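Small two-drawer cabinet on the counter – what do you keep in yours?

Forum: Kitchen Storage and Organizing
Started in September
9 replies

trevor_penrose
Original post

I have a small two-drawer chest, light oak, that I want to use for kitchen odds and ends. Tea, snack packets, the clips that close bags, that kind of thing. My counter is short, and once the chest is on it I have room for a tray and not much more.

My question is what goes in the drawers and what stays out on the tray. At the moment it all ends up on the tray and the drawers have rubber bands in them.

The finish is plain and I would like to keep it that way. The handles are dark bars, one on each drawer.

R_Bunting
Reply 1

I would put the snacks in the top drawer and the tea below. You reach for snacks more often. Keep boxes out of it if they are taller than the drawer. Take the packets out and recycle the box.

okton_flats
Reply 2

Disagree about throwing out the box. The box has the date and the cooking instructions on it. I cut that panel off and keep it in the drawer with the packets, and my sister does the same.

Measure the inside of the drawer before you buy anything for it. The front is always taller than the space behind it.

trevor_penrose
Reply 3

Here are the chest and the tray with one of the snack boxes I'm talking about. It's the slim red kind.

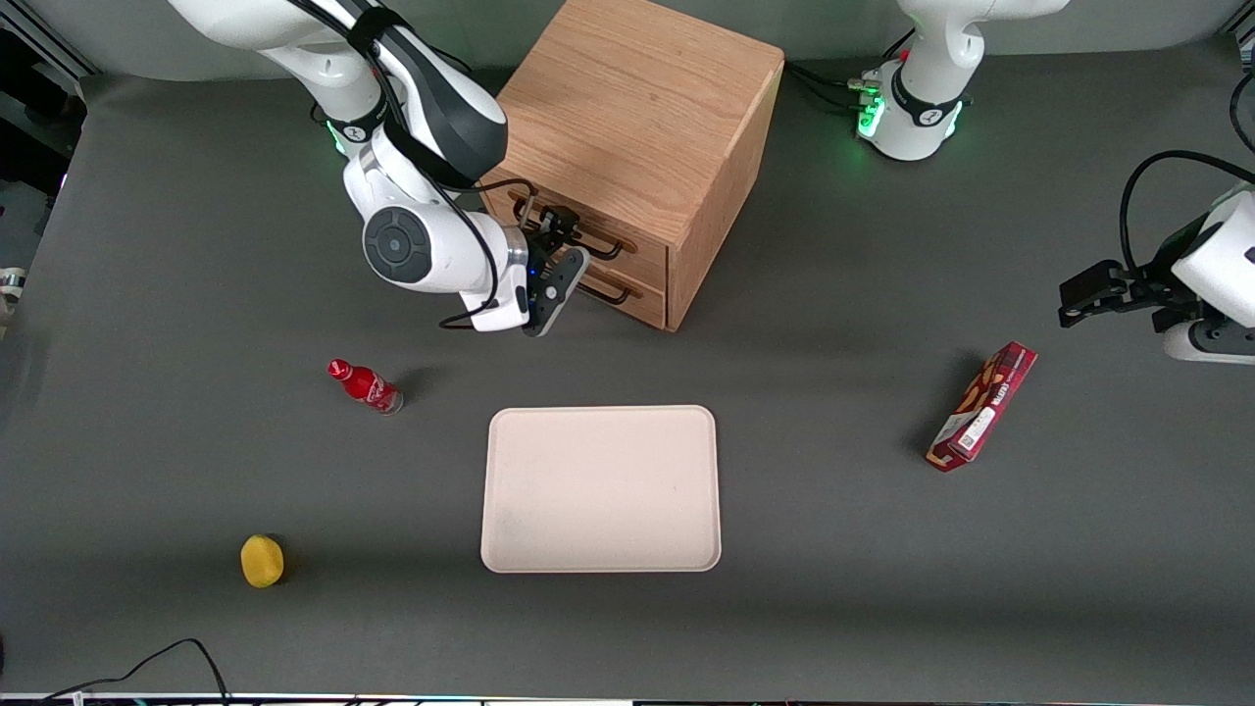
Should the chest go at the back of the counter or at the front edge?

At the back, with enough clear space in front for the top drawer to open all the way. If the tray is in the way of the lower drawer, move the tray to the side.

R_Bunting
Reply 4

Agree with the back. I had mine at the front for a while and kept hitting it with my elbow.

For the slim box, I still say empty it. If you want to keep boxes whole, get a rack that holds them upright like books. I have one from Prirorska with 2 slots and it does the job. Mine came in a plain carton with no instructions, and it didn't need any.

pukidex_owner
Reply 5

I use the Pukidex drawer inserts. They cut down with kitchen scissors. Mine have been in since spring and they slide a bit unless you put a piece of shelf liner under them.

Not cheap where I live, and the color choice is gray or a darker gray.

okton_flats
Reply 6

Inserts waste space in a drawer that small. Two jam jar lids turned upside down hold the clips and rubber bands and cost nothing.

The bigger issue is the tray. A tray with a rim collects things. I took mine away for a month and the counter stayed clear, and then I put it back for a dinner and it filled up again in a day.

R_Bunting
Reply 7

I like a tray. Spills stay on it and you can carry the whole lot to the sink. Sauce bottles and anything sticky should live on it, in my opinion. Small bottles leave rings on a counter and on wood they leave worse.

My rule is bottles on the tray, dry things in the drawers, nothing on top of the cabinet. Ruth Bunting's kitchen has run that way since we moved to Hollis, and my husband has mostly learned it.

trevor_penrose
Reply 8

Thanks, all. I'm going with some of each. Measured the top drawer and the snack box does not fit standing up. It would fit flat, but then it takes half the drawer, so I'm with Ruth on emptying it and with okton on keeping the panel with the date.

I have not decided about the bottle. Ruth's rule says tray. I use it at every meal, so I would like it closer to the edge where I stand. Same spot, seen from over the counter, with the tray and the red bottle: 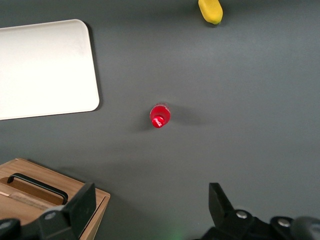
Where it stands after the replies

Top drawer: snack packets out of their boxes, cut panel on top.
Lower drawer: tea, clips in a jar lid.
Tray: undecided, see above. Probably the bottle and a spoon rest.
Top of the chest: nothing for now. I had thought of a plant, but watering it over oak seems like a bad idea.

I will look at the Prirorska rack if the packets get messy. No inserts yet.

okton_flats
Reply 9

Good plan except for the tea. Tea next to anything with a smell picks it up. I lost a whole tin of green tea to a bag of curry powder. Put it in something with a tight lid first.

And put the bottle where you use it. If it leaves a ring, wipe the ring. Ruth will not agree with me on that – she and I went through all of it in the spice rack thread, which got to 73 replies before it was moved to the general section.

Thread views: more than 409
Similar threads: Spice rack or spice drawer? / Shelf liner that stays put / Removing tea stains from oak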